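Unit 3: Recording demonstrations
Notes by Valentin Prantl, revised 2023-08-22

Two methods are used in the lab. In kinesthetic teaching the operator holds the arm and moves it through the task. In teleoperation the operator stays clear and drives the arm from a leader device. Kinesthetic teaching needs less equipment, but the operator's hands and body get into the camera views.

Each group records 54 demonstrations of the dish rack task and holds back 9 for validation. Vary the starting pose between episodes. Keep failed grasps in a separate folder – do not delete them.

Thin objects leave little margin at the jaws. Line up with the rim before closing, and watch the spacing to neighbouring plates.

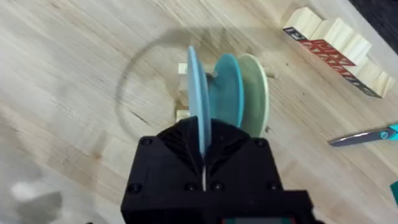
Why record the gripper command as well as the measured opening?
The command keeps closing after contact while the measured opening stops at the object, and the difference carries the grip force the operator intended.

Reading for September: Greretti, chapter 2.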